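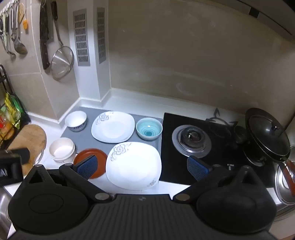

3.2 Drying mats and the use of bench space

Manufacturers and renovation guides tend to treat the drying mat as a temporary surface, laid out after washing and put away once the dishes are dry. We doubt this. In the Ustport survey, 307 households were asked where the mat was kept between washes, and 176 answered that it stayed on the bench. Riis and Tatlı read the same answers as evidence of limited cupboard space, but their reading rests on floor plans and ignores what people put on the mat.

Figure 2. Plates and bowls on a grey mat beside a gas cooktop.

Mixed crockery of the kind shown in Figure 2 is a poor fit for the usual coding scheme, which allows a mat to be either "drying" or "storage". A coder cannot tell from a bowl's position whether it is waiting for a cupboard or for dinner. Kang's proposed remedy, colour-coding items by size, seems to us to move the guesswork elsewhere. We have kept the two categories for comparison with the Flurside data, and place little weight on the differences between them.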